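Why do tennis players say "love"?

If you have ever sat down to watch a tennis match with a grown-up, you may have wondered why the scoring sounds so very peculiar. One player is on fifteen, the other is on "love", and everyone nods as though this were perfectly sensible!

Let's start at the beginning. In tennis, "love" simply means nothing at all, or zero. Win your first point and you have fifteen, win your second and you have thirty, and the third takes you to forty. Win one more and the game is yours, unless the two of you were level at forty each. That is called deuce (say it like "juice" with a d at the front), and then somebody has to win two points in a row.

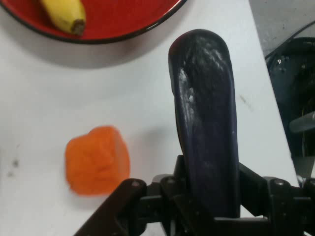

An aubergine, held upright.

Now, where did "love" come from? Some people think it grew out of the French word for egg, l'oeuf, as an egg is shaped rather like a nought. Others think it comes from playing "for love", which means playing for the fun of it and not for money. We can't be sure which is right, so you may pick your favourite.

Games add up to make a set, and you usually need 6 of them to win one, as long as you are two games ahead. If you both reach six, there is normally a tie-break, and there the points are counted one, two, three, just as you would count your marbles.

Baiba Lapiņa, who coaches the Friday juniors at Vestlow, asks her players to call the score out loud before every serve. Try it yourself next time you have a racket in your hand, and remember that the server's score always comes first.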